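Teaching by remote control – your questions, my answers

Last updated Jan 3, 2024

I run the Tristix sessions, where people drive a simulated robot by remote control and the robot learns from what they did. The same questions land in my inbox every week, so I've put them all on one page.

Do I need to have done this before?
Nope! If you've played a video game with two sticks you'll pick it up fast. Most folks are comfortable after 9 practice runs, and I don't save any of those.

What counts as one demonstration?
You start the task, you finish the task, you let go of the trigger. That's one. If you fumble and recover, keep going – I like having recoveries in the set (the robot is going to fumble too). If you wander off and forget what you were doing, hit discard.

How many do you want from me?
50 per task is plenty from one person. The Damasceno set, which is all furniture rooms, needs 2000 altogether, and we were at 650 when I last looked.

What do the rooms look like?
Pretty plain. Walls, a floor, a few pieces of furniture, and you can look at them from all kinds of angles before you start.

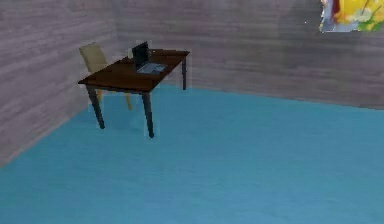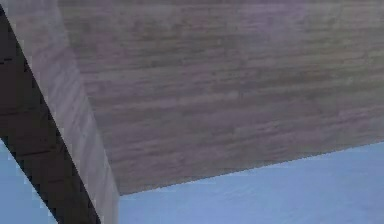

Please do move your view around before you touch the sticks. Distance is the hardest thing to judge on a flat screen, and people who spend a minute looking bump into far fewer things. I still skip it myself when I'm in a hurry and I always regret it.

Can I use my own controller?
Usually, yes. The Zondier pads work right away. Older Firkeck ones need the driver from the downloads page, and you'll have to swap the left and right triggers in settings (sorry, I've been meaning to fix that since May).

My arm moves the wrong way when I turn the view. Is it broken?
It's set to room directions, so "forward" stays put even when your view turns. Switch to view directions in the menu if that makes you dizzy. Just pick one and stick with it for the whole batch!

Should I go slowly?
Go at a speed that feels natural. Long pauses are worse than slow moves, as the robot will happily learn to sit there and do nothing.

Can I redo a batch I'm not happy with?
Sure, send me the batch number and I'll clear it out for you.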